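Delby Modular Lounge Seating
Institutional Furnishings Catalog -- Shared Lounges and Waiting Areas

The Delby series is supplied by Zevwood to residence halls, clinics and staff lounges that require upholstered seating for daily use. Each order is assembled from end units, center units and an optional corner unit. Units are joined beneath the seat with steel brackets and may be separated again when a room is rearranged.

Seat and back covers are offered in leather or in a heavy woven fabric. The covering must be selected at the time of order and cannot be changed after production begins.

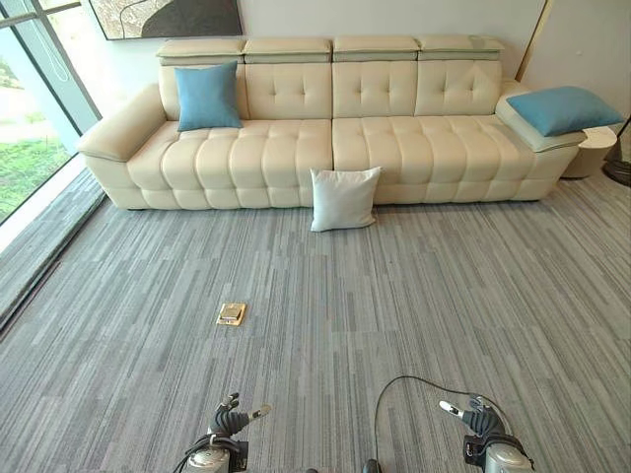
Pricing for the standard configuration begins at $1,625, delivered to a ground-floor entrance. Upper-floor delivery is quoted separately and depends on elevator access. Departments should measure doorways and stair landings before submitting a request. The longest single unit measures 56 inches in its carton.

Frames are kiln-dried hardwood with corner blocks glued and screwed. The manufacturer rates each center unit for a static load of 900 pounds. Legs are threaded and may be replaced without tools.
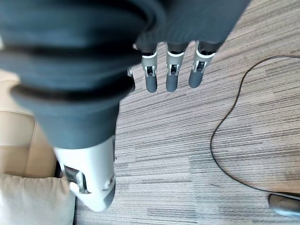
Office of Furnishings and Interiors, Waweru Campus Services

Requests are accepted from any department with an active account. The requesting department should provide a room number, a floor plan with dimensions, and the name of the person who will receive the delivery. Incomplete requests are returned without review.

Orders placed before the end of April are scheduled for summer installation. Orders received later are filled as stock permits -- corner units in particular may be delayed. Existing furniture is removed only when a surplus form has been approved in advance.

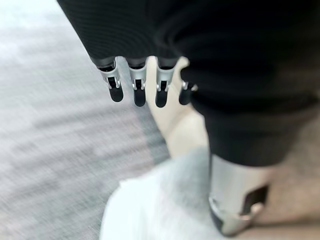 Care and Warranty

Leather covers should be dusted weekly with a dry cloth and wiped monthly with a cloth dampened in plain water. Solvents, bleach and furniture polish will void the warranty. Woven covers may be vacuumed with a soft brush attachment. Keep all seating at least 12 inches from radiators and heating vents.

Frames are covered for 7 years from delivery. Covers, stitching and foam are covered for two years. Claims are handled through this office and forwarded to Handurov, the regional service agent. Please include the order number and a short account of the fault.

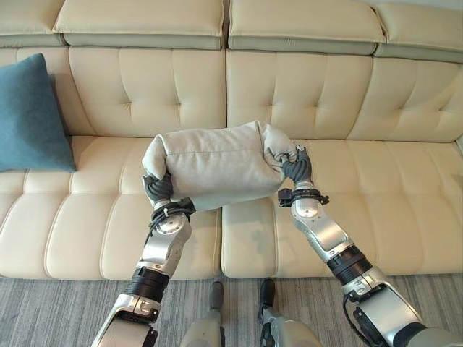
Sofa in cream leather, tufted back

Cover samples may be borrowed for five working days. Questions on pricing, samples or scheduling should be directed to Erasto Mfaume, Furnishings Coordinator, between 9:00 a.m. and 4:00 p.m.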